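Gistbridge
Products / Bin picking / Kalirine bench cell

Kalirine bench cell: bin, gripper and cable kit
Setup and care page for owners and buyers

The Kalirine kit is made for teams that already own a small arm and want to pick mixed objects from an open bin on a table. We supply the bin clamps, the gripper adapter, the cable set and the Mallet control box. The arm, the bin and the table are not included. Please read this page before you order, because most of the questions we receive are about the cables and the bin, and very few are about the software.

What is in the kit
Gripper adapter plate with four screws
Cable set, one yellow and one black bundle
Soft ties, bag of 50
Spring clamps for the bin
Mallet control box with power supply
Printed setup card

Order number: 544 for the standard kit, 259 for the spare cable set alone.

Placing the bin
Put the bin on the table so that the arm comes in from one side and not over the highest wall. Move the arm by hand, with the drives off, to each of the four inside corners. If the wrist or the cables touch a wall at any corner, move the bin and try again. After this, close the clamps on the upper edge. They hold the bin against small pushes from the gripper. They do not hold it if the arm makes a real collision, and we do not want them to: a bin which can slip a little is cheaper than a bent fingertip.

A gray bin with plain walls is good for most objects. Scratches on the floor of the bin do not disturb the gripper, but they can shine under a strong lamp, and then the camera software may take them for an edge. Turn the lamp a little, or lay a matt sheet on the floor of the bin. If you use a sheet, measure the floor height again before you pick.

Running the cables
The cables are the part that wears first. They must follow the arm, and they must also have enough free length to turn with the last joints. Start at the gripper and work back in the direction of the base. Leave a loop beside the wrist joint. Then turn the wrist 90 degrees to each side, slowly, and watch the loop. It should open and close without pulling on the plug. Only when this is correct, put the first soft tie on the link behind the joint.

Do not pull the ties fully tight. The bundle should be able to slide a little under your finger. Hard plastic ties are not allowed with this cable set, and damage from them is not covered by the warranty.

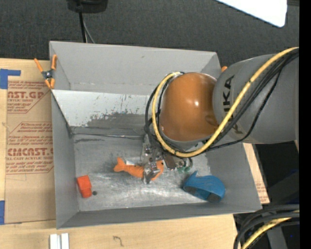

Cable run on a KUKA arm, with the gripper down at an orange toy fish in the bin.

A long loop also has a price. When the gripper goes low, the loop goes low with it, and it can catch on an object or hide the fingertips from a camera on the side. If you lose the view of the fingertips often, shorten the loop by one hand width and repeat the wrist test. We recommend to change only one thing at a time and to write it on the setup card.

First picks
Use light objects with simple shapes for the first hour. Soft or plastic toys are suitable, and they forgive a wrong height. Set the gripping force on the Mallet box to the lowest step, close the fingers on one object, and lift it only a little above the floor of the bin. Go up one step if the object slides. Heavy or sharp parts should wait until the floor height is confirmed.

Regular care
Every day: look at the fingertips and wipe them with a dry cloth. Look at the bin floor and take out small pieces which are left from earlier work.
Every week: repeat the wrist test. Check the clamps. Feel along the cables with two fingers for flat or hard places.
Every three months: take off the adapter plate, clean both faces, and mount it again with the screws tightened crosswise.

Changing the cable set
1. Drive the arm to a position where the wrist is easy to reach, and switch off the power of the arm and of the Mallet box.
2. Take one photo of the old loop from each side.
3. Open the ties from the gripper back to the base. Do not cut them; they can be used again.
4. Unplug at the gripper first, then at the box.
5. Lay the new set on the table beside the old one and compare the lengths.
6. Mount in the reverse order and do the wrist test before any program is started.

Common trouble
Gripper does not close: the plug at the gripper is usually not fully in. Push until the ring clicks.
Gripper closes but the box shows no object: the fingertips are dirty, or the force is too low for this object.
Bin moves a little after each pick: the floor height is set too low and the fingers are pressing on the bin.
Arm stops with an overload message near the wall: check the loop before you change any limit in the program.

Ordering and support
Spare parts are sent from our store in Pravimari. For technical questions write to Vy Lương, and for orders and returns to Kidus Gudeta, through the contact form. Please give the type of your arm and the number on the Mallet box.

Page last changed: 8 December 2022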